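Thread on how I keep my hand-held gripper healthy. I use it every day for grasp practice, and after 2516 closings I have some opinions. 1/

The unit is number 1941, assembled at Clerby. The linkage came from them already adjusted, but the pads I chose myself. First lesson: write the cycle count in a notebook. Memory is very bad at this work. 2/

My morning check is short. I close the jaws with nothing between them and look at the line where the pads meet. If the line is open at the top and closed at the bottom, the jaws are not parallel anymore and I go to the pivots first. 3/

The pivots. I had the habit to tighten the screws strongly, and this was my biggest mistake in the first month. The arms became stiff, I pulled the trigger harder, and then one bushing wore out in September. Now I tighten until the side play disappears, then go back a very small amount. 4/

After this I move the jaws open and closed 10 times slowly. If I feel one hard point always in the same place, there is dust in the joint. Dry brush, no oil. Oil collects more dust, and later it arrives on the pads. 5/

Pads: I clean the ribs along their direction with a soft toothbrush and a little soapy water, then let them dry overnight. Alcohol made my older pads shiny and they began to slip. Maybe your rubber is different, please test on a corner. 6/

I change both pads together every 700 closings. One new and one old pad do not press in the same way, and a light carton will turn a little when you lift it. It cost me an entire evening to understand this. 7/

For the grip test after new pads I use a narrow cardboard box. It shows a bad setup quickly, the sides are soft and a small angle error makes it lean. 8/
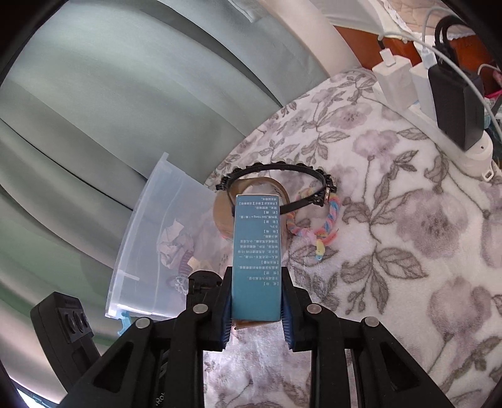 Photo: Kaijage / bench notes, Resamville

The blue ribs go against the narrow sides of the box, with the box upright between the jaws. I hold it like this and count slowly to 10, then I look for marks on the cardboard. A mark on only one side sends me back to post 3. 9/

Somebody asked if the Mokmont pads fit. They fit on mine, but the holes are tight and I had to push the pins with a wooden stick. Please do not use pliers, the pin head breaks easily. 10/

Next I want to replace the trigger spring, it is getting tired. If you did this without removing the complete handle, please write me how. 11/11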